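Werkstatt-Forum > Automatisierung > Besuche und Vorführungen

Vorführung mit Roboter am offenen PC: was soll man als Besucher fragen?

kabelsalat_ost
19. März 2021

Guten Tag an alle. Deutsch ist nicht meine Muttersprache, ich bitte um Geduld, wenn ein Satz seltsam klingt.

Ich arbeite in einer kleinen Werkstatt, in der wir gebrauchte Bürocomputer zerlegen und die Teile sortieren. Im Oktober war ich mit einem Kollegen bei der Vorführung der Firma Fotdale, in der Halle, die dort Zunodeck heißt. Man hat uns einen Roboterarm gezeigt, der an einem offenen Desktop-PC arbeitet. Der Greifer geht mit den beiden Fingern in das Gehäuse hinein, zwischen Kabel und Blech, und nähert sich den blauen Laschen am Laufwerk. Wer so ein Gehäuse schon einmal mit der Hand zerlegt hat, der weiß, dass dort wenig Platz ist.

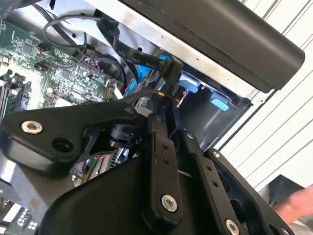

Der Vortrag dazu war leider kurz und ich habe nur die Hälfte verstanden, weil es in der Halle laut war. Jetzt gibt es eine zweite Einladung, diesmal für kleine Betriebe, mit 48 Plätzen. Mein Chef möchte, dass ich wieder hingehe und mit einer ordentlichen Liste von Fragen komme.

Was mich beschäftigt: Bei uns sind die Kabel fast immer im Weg. Wie geht ein Greifer damit um? Muss ein Mensch vorher die Kabel abziehen? Und woher weiß der Arm, wo die Laschen sitzen, wenn jedes Modell anders gebaut ist? Außerdem würde ich gerne wissen, ob sich so etwas für einen Betrieb lohnt, der im Jahr mehr als 3.000 Geräte bekommt, aber von sehr vielen verschiedenen Typen.

Ich danke im Voraus für jede Antwort, auch für kritische.

lötfuchs

Lohnt sich nicht. Ein Mensch mit Schraubenzieher ist schneller. Geh hin wegen dem Kaffee.

hallenlicht

Ich war bei demselben Termin im Oktober und stand ziemlich weit vorne. Auch ich schreibe Deutsch als zweite Sprache, also verstehen wir uns vielleicht gut. Ich versuche, der Reihe nach zu antworten.

Zu den Kabeln. Nach meiner Erinnerung wurde gesagt, dass die Kabel vorläufig das größte Problem sind und dass die Leute von Fotdale viel Zeit nur dafür verwenden. Eine steife Lasche aus Kunststoff bleibt dort, wo sie ist. Ein SATA-Kabel liegt jedes Mal ein bisschen anders, und wenn der Finger daran hängen bleibt, zieht er vielleicht den Stecker schief. Bei dem Dell, der vorgeführt wurde, verläuft das blaue Datenkabel direkt neben dem Laufwerksträger. Man muss also mit dem rechten Finger zwischen Kabel und Träger kommen oder von unten an beiden Laschen ansetzen.

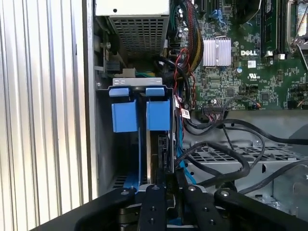

Foto: Fotdale / Pressematerial Zunodeck

Fragen Sie deshalb nicht allgemein »Kann er das?«, sondern fragen Sie nach der Zahl der Versuche. Ich habe das damals getan. Man hat mir geantwortet, dass in der Testreihe 501 Versuche protokolliert wurden, aber alle mit demselben Gehäusetyp. Wie viele davon erfolgreich waren, wollte man mir erst nach der Auswertung schicken. Die Auswertung habe ich bis heute nicht bekommen. Vielleicht haben Sie mehr Glück.

Zu der Frage, woher der Arm die Position kennt. Es gibt eine Kamera am Handgelenk und eine zweite, die fest neben dem Tisch montiert ist. Die Software heißt Muser, wenn ich richtig mitgeschrieben habe. Sie braucht für jeden neuen Gehäusetyp neue Beispiele, und man hat uns 100 Durchläufe als ersten Richtwert genannt. Bei Ihren vielen Typen würde ich genau hier nachfragen: wer macht diese Durchläufe, wie lange dauert einer, und was kostet das?

Ein Punkt, den viele Besucher übersehen haben, ist die Ablage. Alle schauen auf den Greifer, aber auf dem Tisch links vom Computer liegt eine graue Vorrichtung aus dem 3D-Drucker, und darin haben Prozessor und Speicherriegel jeweils einen eigenen Platz.
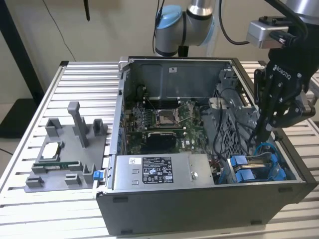 Für eine Sortierung wie bei Ihnen ist so eine Vorrichtung auch ohne Roboter nützlich. Wir haben danach für unsere Werkstatt selbst eine gedruckt, in einfacherer Form, und die Kollegen legen die Prozessoren jetzt nicht mehr in eine Schachtel durcheinander. Beim ersten Druck waren die Schlitze für den Speicher zu eng. Bitte geben Sie etwas Spiel dazu, bei uns waren es am Ende 0,4 Millimeter.

Meine Liste für den Besuch wäre diese:

Wie viele Versuche, wie viele davon ohne Eingriff eines Menschen?
Was geschieht, wenn eine Lasche abbricht?
Welche Gehäuse gehen zurzeit gar nicht?
Wer darf während des Betriebs mit der Hand in die Nähe, und welche Kraft ist am Greifer eingestellt?
Kann man ein eigenes Gerät mitbringen?

Die letzte Frage ist nach meiner Meinung die wichtigste. Rufen Sie vorher an und melden Sie das Gerät an, am besten einen Typ, den Sie oft bekommen.

Zur Wirtschaftlichkeit kann ich nichts Sicheres sagen. Bei sehr gemischter Ware bin ich skeptisch.

tischkante_7

Ergänzung zu hallenlicht: Es gibt von Cho eine ähnliche Vorführung, etwas kleiner, dort nur mit Speicherriegeln und ohne Laufwerke. Man durfte näher an den Tisch und die Mitarbeiter hatten mehr Zeit für Gespräche. Wenn Sie beides an zwei Terminen ansehen können, würde ich das machen und beide Male dieselben Fragen stellen.

Ohrstöpsel mitnehmen, oder besser, nach dem Vortrag noch bleiben. Wenn der Kompressor aus ist, versteht man auch die Antworten.

kabelsalat_ost

Vielen Dank, besonders für die Liste. Ich habe heute angerufen, ein eigenes Gerät ist erlaubt, wenn man es zwei Wochen vorher abgibt. Ich nehme eines mit besonders schlechten Kabeln und melde mich nach dem Besuch wieder in diesem Thema.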